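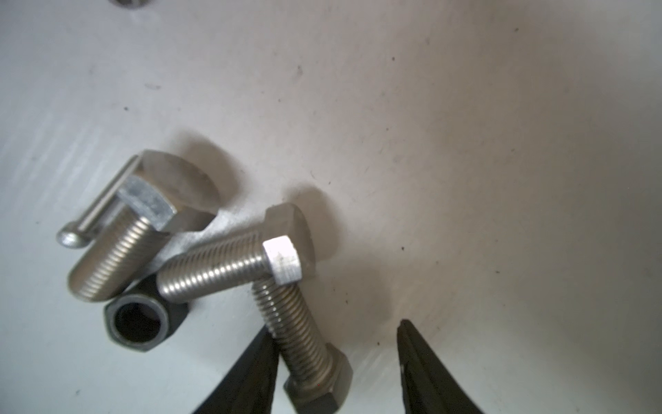

Loose fixings on the bench: hex-head bolts, nuts, one round-headed pin, and the big dull hex piece standing on edge.

Workshop lists > Fixings and small hardware > Sorting mixed stock

3 min read

From: Patricio Ledesma
Subject: Re: Sorting mixed stainless and plain steel

Replying to the message quoted at the foot. I have been through the Mansilla tins twice now, so some notes on the order I do things in.

Tip out a small handful at a time. The 2,000 or so pieces in the original lot went on the bench in one heap the first time and I lost an evening to it. A handful on a pale surface is quicker, as the threads show up well against it and short pins don't hide under bolt heads.

Separate by form before size. Bolts, nuts, plain pins, then anything odd. Only after that do I get the thread gauge out. The bolt on the left of my photo is threaded the full length of the shank, so strictly it is a set screw, and it goes in a different drawer from part-threaded bolts of the same diameter. The Dutia cabinet has 30 drawers and I keep 20 for threaded stock.

The slender pin beside it looks like a clevis pin. I would not label it as one until it has been measured and the far end checked for a cross hole. Plain rods with a domed head turn up in old hinge kits as well.

On finish: colour is a poor guide to grade. On that same bolt the head is a frosted bright silver and the shank has a warmer shine. A magnet helps a little, but cold-worked stainless can pull slightly, so treat it as a rough sort only. Head markings are better where they exist. Unmarked bolts go in the general tin and do not get used for anything that carries load.

The larger hex piece is duller and browner than the rest. I have put it with the odds for now. If anyone has the Clesitz parts sheet, I would be glad of the across-flats sizes for their bigger nuts and blanks.

Nuts: run each one on to a known good bolt by hand, both ways round. If it binds before a full turn, stop and check the pitch. Do not force it with a spanner. M6 is the usual culprit in my tins, as there are 1/4 inch nuts mixed in and they look the same at arm's length.

Patricio

> From: Ukanance stores
> Subject: Sorting mixed stainless and plain steel
>
> We have inherited several tins of assorted bolts, nuts and
> pins with no labels. Is it better to sort by material first
> or by size? Some of it looks stainless and some is plainly
> not. We also have 6 empty drawer units and would like to
> settle the layout before filling them.
>
> Is a magnet good enough for the first pass?

4 comments | 2 shares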